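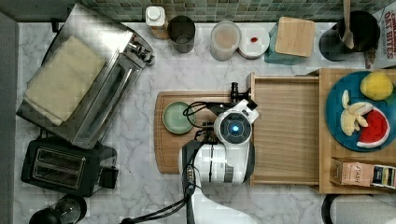
Ticket 811: Hot water drops out at kitchen tap, boiler shows low pressure

Opened by: Rhydian Gape
Assigned to: Stavros Lazarević
Site: Denmont, upper flat
Unit: Vikthorpe combi boiler, wall mounted
Status: Closed, follow-up in March

Reported fault

Kitchen hot tap runs hot, then goes cold after a minute or so. Comes back if the tap is shut and opened again. Bathroom basin does the same but less often. Heating works. Pressure gauge on the boiler reads low in the mornings and tenant has been topping up from the filling loop every few days. No fault code on the display at the time of writing.

30 January 2026, first visit

Gauge at 0.6 bar on arrival, system cold. Topped up to 1.3 bar. Ran kitchen hot tap fully open. Outlet reached 50 degrees, held, then fell to 19 with the burner out. Burner relit when flow was cut and restored.

Checked flow rate at the sink with a measuring jug. Within the range in the manual. Cold inlet filter removed and rinsed, small amount of grit. No change to the fault.

Flow sensor reading in the service menu jumps about while the tap is held steady. Connector reseated. Reading still jumps. Suspect the sensor turbine. Part ordered from Brinden.

Pressure loss treated as a separate fault. Radiator valves checked by hand and with tissue, all dry. Discharge pipe outside was dripping. Left a bag tied over the end of it and asked Rhydian to look at it the next morning.

Note added by R. Gape

Bag had water in it, an inch or so. Gauge went up to nearly 3 bar with the heating on, then was back under 1 by morning. Kitchen tap unchanged. Hall radiator makes a ticking noise but it always has.

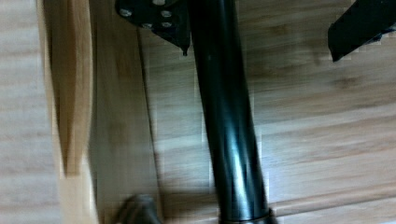

Page 2 of 2

Second visit

Rise to nearly 3 bar when hot points to the expansion vessel. Isolated boiler, drained down the heating side and tested at the Schrader valve. No air pressure and no water at the valve, so diaphragm probably sound. Pumped to 0.8 bar, waited 40 minutes, held at 0.8. Refilled to 1.2 bar and bled the two high radiators.

Ran heating to full temperature. Gauge peaked at 1.7 bar. Relief valve still weeping slightly after that. It had been lifting for weeks and the seat won't reseal. Valve replaced. Discharge pipe dry after a further full heat-up.

Flow sensor replaced with the Brinden part. Old turbine had a chipped vane. Kitchen hot tap run for 5 minutes at full flow, then at half. Burner stayed lit throughout. Reading in the service menu steady.

Comment, R. Gape

Both taps fine. Gauge 1.2 cold for a week now, filling loop not touched. Mrs Baranauskienė downstairs asks whether hers should be looked at, same make and put in the same year. Can this go on the same ticket?

Reply, S. Lazarević

Separate ticket please, it is a different meter and a different account. Tell her to write down the cold pressure each morning until then.

Actions outstanding

Recheck vessel charge in March. If it is under 0.6 bar, replace the vessel.
Filling loop hose to be disconnected and capped when not in use.
Inhibitor to be dosed at the March visit, none added after drain-down as there was no stock on the van.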